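Erside Kitchen Project Wants 400 Stirs, Has 387

The robot arm at Dement's workshop in Erside has spent most of April learning to stir. It would like you to know it's getting there.

Dement is collecting 400 recorded examples of a single kitchen chore, stirring batter in a bowl with a metal spoon, to train a system it calls Jerkine. As of this week the tally stood at 387. Each run lasts 16 seconds, a length picked after the first batch ran to a full minute and put two reviewers in a foul mood.
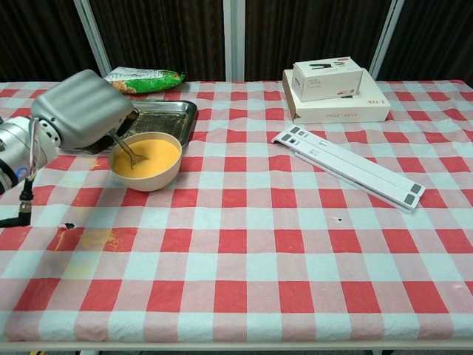 Su-chen Choi, who runs the sessions, said the easy runs are the least useful. A system that has only seen perfect stirring tends to panic at the first lump, so she asks for slow starts, bad angles and the occasional spoon held far too high. "I've spent eight years getting machines to be neat," she said. "Now I write 'sloppier, please' in the margin."

Each example is labeled by hand before it goes in. Reviewers mark when the spoon enters the batter, when it changes direction and when, in the words of the labeling guide, "stirring has stopped being stirring." That last one has caused arguments, and the guide is on its third edition.

The finished set goes to Tzanetos, the firm paying for the work, which plans to test Jerkine on thicker mixtures over the summer. Choi expects to record the last 13 runs by the end of the month. Pouring is next - she has already ordered more towels.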